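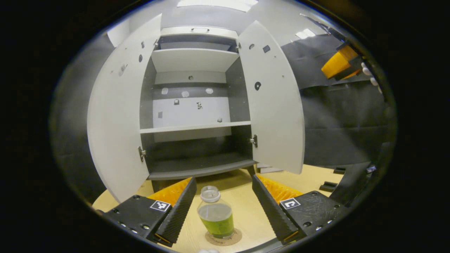 白色双门柜，柜门敞开

关于我们

Brendcombe 是一所教人做书的学校。做书的意思很具体：折纸、打孔、穿线、上胶、压平、做封面，最后翻开一本自己缝起来的本子，听见书脊轻轻响一声。我们教手工装帧，也教旧书修补，还有花纹纸、裱布、烫印这些跟书壳子有关的手艺。来上课的人有图书管理员，有插画师，有刚退休的会计，有想给奶奶的菜谱换个新封面的大学生。大家坐在一张长桌边上，手上全是浆糊，聊得特别起劲！

学校的名字来自一条坡道。最早的教室就在坡道尽头，一家停业的五金店楼上，楼梯又陡又窄，搬压书机上去的那天我们请了邻居来帮忙，搬到拐角卡住，大家索性坐在台阶上吃完午饭再接着搬。后来搬到现在的地方，名字没换，老学员都叫惯了，写信封的时候也写得顺手。

我们从哪儿开始

创办人 Nataša Begović 原来是排字的，后来在一家小出版社做校对。她第一次缝书是为了修一本散了架的植物图鉴，自己照着旧手册摸索，缝得太紧，书一打开就把纸撕了。她把那本书留了下来，现在还放在入门班的桌上，谁要是担心自己手笨，就翻给谁看。撕口的地方后来用薄皮纸补过，补得很漂亮，那是她学了三年以后的事。

最初只有晚上开课，学员都是出版社的同事和同事的朋友。大家下了班过来，先烧水，一半人泡茶，一半人拌浆糊，有好几次拿错了碗（浆糊没有毒，味道也确实不怎么样）。那时候没有课程表，Nataša 想到什么就教什么，今天做线装，下回做经折，再下回大家一起拆一本从旧货摊买来的字典，看看里面到底是怎么粘的。拆字典这个环节太受欢迎，一直保留到今天，入门班的第一堂课还是从拆书开始。

后来人多了，长桌坐不下，才有了正式的班。我们现在有五门固定课程，每个班最多收十来个人，再多老师就看不过来每个人的针脚。

谁在教课

Nataša Begović 现在主要带入门班和缝线课。她讲课很快，手更快，所以她习惯每一步都做两遍，第一遍按正常速度，第二遍慢到可以数出每一针。她对线特别讲究，麻线、棉线、丝线分开放，打蜡打到什么程度，她让学员闭上眼睛用手指捻，一边捻一边猜。

Boonsong Yensuk 教花纹纸和染纸。他在水面上撒颜料的样子像在给菜撒盐，撒完拿梳子一拉，整盘颜色就动起来了，每次都有人忍不住“哇”一声。他的课最乱，也最吵，围裙要穿最旧的，鞋子最好也别穿新的。他喜欢把失败的纸挑出来裁成小块，拼成环衬，有几张拼得比成功的还好看。

Krisztina Veres 负责修补课。她之前在一家地方档案馆做纸张修复，经手过地契、教堂登记簿、被老鼠啃过边的乐谱。她上课声音很轻，学员也跟着轻下来，整个教室只听得见毛刷扫纸的声音。她常说修补最难的一步是停手，什么时候该停，要看纸，也要看这本书以后给谁翻。

Mirjana Perić 教烫印和封面设计。她原本学的是字体，对字距的要求到了让人头疼的地步，可是学完她的课再去逛书店，眼睛会变得很挑剔，看见书脊上的字歪一点就浑身难受。我们觉得这是好事（家人可能不这么觉得）。

Panagiotis Matić 管工具、材料和压书机，也教大家磨刀。他的磨刀课原本是顺带讲的，学员们听说以后纷纷把家里的剪刀、裁纸刀和削皮刀带来，后来就单独成了半天的短课。刀一旦磨好了，裁纸的声音都不一样，很脆，像撕开一片新鲜的菜叶。

我们教什么

入门装帧
给从来没有缝过书的人。从认识纸的丝缕方向开始，折、裁、打孔、骑马订、日式线装、简单的科普特装。很多人上完第一次课回家，会把家里的打印纸一张张拿起来弯，看哪边更容易弯，我们都干过这事。入门班会做三本本子，大小由学员自己定，纸也自己挑。第一本一般歪歪扭扭，最后一本往往已经可以送人了。

圆脊精装
上过入门班，或者自己在家缝过几本的人可以来。课程围绕一本完整的布面精装书展开：缝在带子上，上胶，扒圆，起脊，贴纱布，做堵头布，做书壳，最后套合。扒圆那一步用锤子，要敲得轻而匀，刚开始大家都不敢下手，敲到后来又停不下来。我们会放一点音乐，慢一点的，跟着节奏敲比较不容易用力过猛。

纸张与旧书修补
补裂口、补缺角、加固折页、重新粘回脱落的封面、处理断掉的合页。学员可以带自己的书来，菜谱、相册、字典、小时候的童话都行。Krisztina 会先跟每个人单独聊一聊，看这本书适合做到哪一步。太珍贵或者霉得太厉害的，我们会建议送到专业的修复机构，这一点我们很认真，请理解。

花纹纸与染纸
水拓、糊染、折叠浸染都有。颜料和底水由学校准备，学员带旧衣服和耐心。做出来的纸要晾过一夜才能拿走，所以课后请留一个方便来取的时间。取纸那天总是很热闹，大家互相换，换到最后都不记得哪张是谁做的了。

封面与烫印
讲书壳的比例、布和皮的裁法、标签的位置、字母怎么排、温度怎么试。铅字沉甸甸的，放进手柄里一个一个排，排完再倒过来检查一遍。Mirjana 每次都会让大家先在废布上烫，烫到满意了才准碰封面。有人因此在废布上写完了整整一首诗，后来那块废布做成了书签。

除了这五门，我们还时不时开短课，题目看季节，也看老师最近迷上了什么。磨刀课是一直有的，做书盒、做立体卡片、用废纸抄新纸，这几样会轮着来。

一堂课是怎么过的

通常从桌面开始。每人一块切割垫、一把骨刀、一把尺、一把锥子，还有一叠用来试手的废纸。老师先做一遍，大家围着看，然后回到自己的位置。做的时候随便聊天，想安静的人可以坐靠窗那一头，那边不成文地比较安静。

中间有茶。茶和浆糊现在分得很清楚，颜色不同的碗，放在不同的桌子上。点心是轮流带的，带什么都可以，只求不要太油，翻纸的手要紧。有位学员每次都带烤杏仁，吃完大家满手碎屑，只好排队洗手，后来她改带葡萄。

下课前留一段时间收拾。骨刀擦干净，针插回针包，刷子用温水洗到水清为止，竖起来晾。没压完的书夹在板子中间，写上名字放好，下次来的时候再打开。这段时间往往是最好聊的，手空了，脑子也松下来了，很多关于“下一本想做什么”的念头都是在水池边冒出来的。

材料从哪里来

我们用的纸有一大半来自 Jurić 纸坊，是一家家庭作坊，做棉浆纸和麻浆纸，边缘毛毛的，手感厚实。他们家的纸每一批都稍微有点不同，有的偏暖，有的能看见细细的纤维。做工业印刷的人可能会嫌不稳定，我们喜欢得不得了，拿到新的一批总要先传一圈，每个人都摸一摸、弯一弯、对着光照一照。

书布和纱布从 Skandora 订，他们是做装帧辅料的小商行，单子小也愿意接，裁一小段也寄。颜色册子翻旧了好几本，学员最爱的是一种灰绿，跟什么花纹纸都搭，经常断货。断货的时候我们会在课前写信告诉大家，免得有人一心想着灰绿来，只能抱着砖红回去（砖红也很好看！）。

浆糊自己煮，小麦淀粉加水，小火，一直搅，搅到变透明，晾凉过筛。煮浆糊这件事每个班都会轮到，有人一开始觉得无聊，后来主动抢着煮。手腕在锅里一圈圈地转，确实会让人静下来。白胶我们也用，精装课用得多一些，什么地方该用哪一种，课上会慢慢讲清楚。

旧书我们也收，专门收那些没有人要的：缺页的、泡过水又晒干的、封面掉了的过期手册。这些书会在入门课上被拆开，给新学员看锁线和胶装的差别，拆剩的书板还可以再用。有签名、有题词或者看着有点来历的，我们会先放到一边，请 Krisztina 看过再说。

我们的想法

我们相信做书可以慢慢来。学员里有每周都到的，也有隔很久才出现一次的，一出现就从上次停下的地方接着缝。缝错了就拆，线剪断再接，接头藏在折页里面，翻书的时候摸不出来。拆线其实很有意思，拆过几回之后对结构就熟了，闭着眼都知道下一针往哪里走。

我们也很在乎一本本子做完以后有没有人用。所以每次结课，我们都会鼓励大家当场在第一页写点什么，写购物清单也行，写“试笔试笔试笔”也行。漂亮的本子最怕空着放，一旦第一页有了字，后面就自然了。Boonsong 的第一页永远是画一只碗，画得很像浆糊碗。

至于比赛、评级、证书，我们没有设。有学员问过，我们商量了一下，觉得现在这样挺好。有需要的人可以请老师写一封信，说明上过哪些课、做过哪些书，写得会很详细，可能比证书还长。

跟学校和图书馆一起做的事

每年我们都会去附近的小学，教孩子们用一张纸折一本八页的小书，不用胶也不用线，只剪一刀。孩子们写的书真是太精彩了，有关于一只拒绝洗澡的狗的，有关于月亮上开面包店的，还有一本通篇只有目录，作者说正文以后再写，我们到现在都在等正文。

图书馆那边，我们开过修补开放日，大家把家里的旧书抱来，老师现场看，能当场补的就当场补。来得最多的是菜谱和字典，菜谱都沾着油，翻到哪一页最脏，就知道那家人最爱吃什么。一位老先生带来一本夹着车票的诗集，车票的事他讲了很久，书倒是只花了一会儿就补好了。

我们还编了一份小通讯，叫《Wasix》，名字是早年学员起的，来历有好几个版本，谁都说自己的那个是对的。通讯里有课程消息、老师的小文章、学员作品、煮浆糊的心得，还有一个专栏叫“我做坏的那一本”，投稿非常踊跃。通讯是印出来自己折、自己缝的，封面纸每期不同，拿到手里薄薄一册，翻得太用力线会松，松了就拿回来，我们教你重新缝上。

教室和设备

教室分两间。外面一间是长桌，上课用，光线好，冬天也暖和。里面一间放压书机、裁纸刀和烫印的工具，也是晾纸的地方，绳子从一头拉到另一头，花纹纸夹在上面，走路要稍微弯一下腰。裁纸刀又大又沉，需要老师陪同使用，来过几次的人也一样。

我们有一台老式铸铁压书机，就是当年卡在楼梯拐角的那一台，漆掉了不少，转起来还很顺。Panagiotis 给它上油的时候谁叫他都听不见。另外几台小的可以放在桌上，学员借得最多。

家里想添工具的人常来问该买什么。我们的回答一直是先别急着买。一把骨刀、一根针、一点线、一把快的刀，已经可以做很久了。压书可以用两块板加一摞厚书，字典尤其好使，这也算字典在我们这里的另一种用处。等到真的觉得缺什么，再来问 Panagiotis，他会很高兴，会讲很久，请预留时间。

学员怎么说

“我本来只想给儿子的画装订一下，现在家里的每一本电器说明书都有了硬封面。”

“上修补课之前我以为那本字典没救了。补好以后我反而舍不得查，被老师说了一顿，又开始查了。”

“染纸课那天我穿了白鞋。现在它们是花纹鞋，我很喜欢。”

“我手抖，年纪也大了，穿针要穿半天。旁边的人从来不催我，有个小姑娘给我带了一个穿针器，我们后来成了茶搭子。”

常有人问的事

没有基础可以来吗？当然可以，入门班就是为没有基础的人开的。我们甚至有点偏爱完全没碰过针线的人，他们没有习惯要改。

左撇子呢？没有问题，骨刀和锥子不分左右，有几个缝法需要镜像着来，老师会坐到你对面示范，对着看正好。

孩子能不能来？平时的课面向成人，锥子和刀都很尖。我们在7月有亲子班，内容做过调整，大人小孩坐在一起做同一本书，大人负责打孔，小孩负责指挥。

要带什么？入门班什么都不用带，工具和材料都有。留长发的最好扎起来，浆糊沾到头发上不太舒服。想带自己的纸来也非常欢迎，旧地图、包装纸、墙纸的边角料，我们都爱看。

缺课怎么办？提前说一声，我们会帮你排到别的班补上。压在板子里的书会替你留着，名字写在夹条上，请把字写大一点。

做好的书可以卖吗？你做的书是你的，随你怎么处置。有几位学员后来自己摆摊卖本子，我们路过总要买一本，翻开先看针脚，职业病改不掉。

可以参观吗？欢迎。上课的时候可以安静地看一会儿，看着看着就会有人递给你一张纸让你折，到时候别客气。

眼下在忙什么

秋季班的名单正在排，报名到8月18日截止。圆脊精装班位置最少，想上的朋友早一点写信。修补课这一季会多讲相册，散页、脱胶、透明角贴老化这些问题大家问得太多了，Krisztina 准备了大约27种不同的旧相册页给大家练手，有黑卡纸的，有带衬纸的，还有那种一撕就起毛的，想想就过瘾。

Boonsong 最近迷上了用植物煮颜色，洋葱皮、核桃壳、石榴皮，教室里一天一个味道。洋葱皮那天大家都说饿。出来的黄色非常温柔，裱在书壳上比我们预想的还要好看，他打算把这部分放进染纸课，具体放多少还在试。

Mirjana 在整理一套旧铅字，少了几个字母，凡是要用到这几个字母的书名暂时烫不了，有学员为此临时改了书名。我们正在到处找补齐的字，如果你家里或者认识的印刷所有不用的旧铅字，哪怕只有一小盒，请一定告诉我们。

Nataša 在写一本给入门班用的小册子，把她这些年在黑板上画过的缝线图都收进去。图已经画完，文字写写停停，书名换了好多次。册子打算由学员一起缝，缝的时候大概又会有人指出哪张图的线头方向画反了。

怎么找到我们

最方便的办法是写信，或者在开课的日子直接走进来。门不重，往里推，有时候里面正在敲书脊，听不见敲门声，自己进来就行。信上请写明想上哪一门课，以前做过什么，有没有特别想做的书。写长一点也没关系，我们很爱读信。

带旧书来问的朋友，请用布或者干净的纸包好，不要用胶带粘封面，透明胶带尤其不要。已经粘了的也别自己撕，原样带来，交给 Krisztina。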